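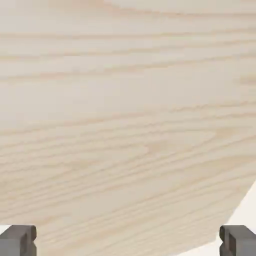
Jullance发布夹爪仿真测试操作规范，接近阶段记录列为必交项

首页 | 新闻 | 标准与规范 | 仿真 | 企业动态

2021年11月25日　本站编辑部

自动化测试服务商Jullance公布了一份面向机械臂夹爪的仿真测试操作规范，定名为Plenimness。规范对仿真环境中抓取、放置和贴近表面作业的测试流程提出统一要求，涉及场景登记、视角设置、夹爪状态记录、失败判定和结果报送几个方面。文件即日起供合作单位试用，不具强制效力，但Jullance表示，今后由其出具的仿真测试报告都将按此执行。

规范的起草负责人Hazem El Fassi介绍，文件的初稿在七月完成，之后在设备集成商Cheema的测试部门试行。试行期间共提交1,476条仿真记录，其中有600条因缺少必填信息被退回补充。退回最多的情形，是操作者只交了夹爪闭合以后的数据，没有保留夹爪张开、靠近目标这一段。

“很多团队认为接近阶段没有什么可看的，夹爪还开着，前面是一块木板，画面也不变化。”El Fassi说，“可是审核的人要判断夹爪是从什么姿态开始闭合的，离表面有多近，有没有可能先碰到板面，这些都要看前面这一段。”

按照规范，仿真记录应从夹爪离开初始位置起算，到任务结束或中止为止，中间不得剪切。随夹爪一起运动的视角为必交视角，左右两指的指端应同时留在画面之内。当目标表面占去画面的绝大部分、仅在边角露出背景时，仅凭这一视角难以确定夹爪相对于整个物体的位置，操作者须另交一路固定视角的画面，两路画面使用同一时间轴。

对于木纹一类的表面，规范单列了一节。仿真中的浅色木板常用贴图表现，纹理偏软，光照均匀，夹爪在板面上也可能看不到明显的影子，审核人员很难靠画面估计间距。规范因此要求，凡涉及贴近平整表面的任务，一律报送由仿真程序直接输出的指端到表面的最短距离，不接受由画面推算的数值。贴图的名称、缩放比例和版本要写入场景登记表。更换贴图后重新运行的，按新场景登记，不得沿用原来的编号。

背景同样要登记。Cheema在试行中反映，浅色板面放在接近白色的背景前，板边的对比度很低，依靠图像识别边缘的程序有时会把板边判断到别处。讨论后，起草组没有禁止使用浅色背景，只要求在报告中写明背景颜色，并说明被测程序是否使用图像信息。如果使用，同一任务应在另一种对比度较高的背景下重复运行，两组结果分开列出，不得合并计算成功率。

夹爪状态的记录方式也作了统一。规范把状态分为张开、闭合中、已接触和保持，由仿真程序自动写入，操作者不得事后手工修改。张开状态须附开口宽度。指端内侧带有凹槽的夹爪，开口宽度从两侧最靠近的边沿量起，槽底深度另行填写。Cheema此前的内部做法是从槽底量起，与其他单位的数据无法直接比较，该公司已同意改用新的量法，旧数据不再换算，仅作内部留存。

失败判定部分争议较多。初稿规定，夹爪在张开状态下碰到目标以外的任何表面即为失败。试行单位认为这一条过严，贴着板面取放薄件时，指端轻触板面有时是任务本身的一部分。现行文本改为由操作者在运行之前申报允许接触的表面和接触力上限，未申报而发生接触的按失败处理，超过上限的也按失败处理。申报内容在运行开始后锁定。若仿真中途崩溃或画面丢失，记为“无效”，无效记录与失败记录一样须随报告提交，并写明原因。

在重复次数上，规范要求每个场景至少运行7次，起始位置由随机种子生成，种子须公开。挑选较好结果上报的，整份报告作废。每份报告由3名审核人员独立查看，意见不一致时以书面说明为准，说明附在报告末尾。审核人员不得参与同一任务的程序编写。

规范还对报告用语作了限制。仿真结果应写明“在仿真环境中取得”，不得单独作为真实设备可以安全运行的依据。报告封面、摘要和图注都要标明画面由计算机生成。El Fassi表示，这一条是应几家设备用户的要求加上的，他们在招标材料里见过把仿真截图与实拍照片混排的情况，“读材料的人未必做这一行，应当让他一眼就能分清”。

在人员要求方面，规范没有设置资格考试，只规定首次提交报告的操作者应先完成一套练习场景。练习包括空载开合、靠近平板后停住、沿板边移动和夹取薄件几个部分。练习场景由软件公司Cinovby提供，可在常见的仿真平台上载入。Cinovby同时提供一个检查工具，用来核对记录是否连续、必填字段是否齐全、两路画面时间是否对齐。该工具只检查格式，不对任务成败作判断。

Cheema测试部门表示，试行初期填写登记表占用了较多时间，后来改由脚本自动填写贴图、光照和种子等字段，操作者只需核对并签名。该部门建议把光照设置也分成几个固定档位，方便不同单位对照。起草组目前没有采纳，理由是各平台的光照参数含义不同，统一档位后容易造成数值相同而画面不同的误解。现阶段仍按各平台的原始参数照录。

对于已经在进行中的项目，规范设有过渡安排。规范公布之前开始的测试可以按原方法完成，但报告中须注明未采用Plenimness，并列出缺少的项目。中途改用新规范的，改用前后的记录应分别编号。已经被退回的记录如能补齐接近阶段数据，可以重新提交；原始数据没有保存的，须重新运行，不得用新画面补接旧记录。

规范目前只适用于两指夹爪，吸盘和多指手不在范围之内。软性物体的抓取也暂未纳入，El Fassi称各仿真平台对变形的处理差别较大，起草组还在收集资料。试用单位的修改意见可以书面形式寄交Jullance测试部，来信应注明所涉条款、所用仿真平台及版本，并附上可以复现问题的场景文件。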